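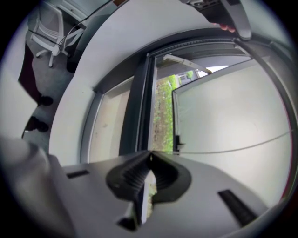 An inward-opening sash on its stay arm, with the garden showing through the gap.

Open the window before you reach for the thermostat

When we moved into our unit at Givgate, the handover folder ran to 42 pages. There were nine on the ventilation system and one paragraph on the windows, which said they could be opened "if desired". I have been thinking about that phrase ever since, because it explains a good deal about how we build and live now.

I would like to make a plain case for the window that opens properly. By that I mean a sash on hinges that swings into the room and can be held where you want it. It should open wide enough that you can smell whether the neighbours have mowed.

Our building has 56 units. On a mild October afternoon I walked around the outside and most of the windows were shut, while the outdoor units of the air conditioners were humming away underneath them. It was a lovely day. People were paying to cool rooms that a bit of breeze would have cooled for nothing.

I don't think my neighbours are lazy. A lot of them grew up with aluminium sliders that jammed in their tracks, or with the wind-out kind where the handle came off in your hand. If your experience of windows is a fight, you stop having it. The inward-opening type is less common here than in Europe, and when I first saw ours I didn't like it either. It takes up space. You can't keep a pot plant on the sill, and you have to think about where the curtain goes. My sister-in-law walked into the corner of one and still brings it up.

But you can clean both sides while standing on your own carpet. I used to pay a bloke to do the outside of the glass at our old place in Oltach, two storeys up, and he charged for the ladder as well as the labour. Now it costs me a bucket and an old tea towel. The fixed panes are another matter, and they show every smudge. If I were designing the place I would have fewer of those.

The stay arm deserves a word too. It is a dull bit of metal and I doubt anyone has ever bought a flat for it. Without one, though, the first decent gust slams the sash and you end up keeping the window closed out of caution. When ours worked loose I rang Hubmann, the supplier listed in the folder, and a replacement came to $59 posted. I fitted it with a screwdriver before lunch. The quote to service the air conditioner the same month was $202, and that was only to look at it.

There are fair objections. Some people live on main roads, some have hay fever, and on a smoky day in summer everything should be shut tight. Security matters on the ground floor. Nor would I tell anyone to sit through a forty-degree afternoon on principle — I run the air con on those days like everybody else.

What I object to is treating the window as an extra. The next stage of our estate, over at Irkska, is advertised with fixed glazing in the living rooms and a small opening panel in each bedroom. The brochure calls this "uninterrupted outlook". I would take the interruption. A dark frame down the middle of the view is a small price for being able to let the air in, and after a week or two you stop seeing it.

If you are looking at a place to rent or buy, try every window. Ask for the keys if they are locked, and see how far each one goes.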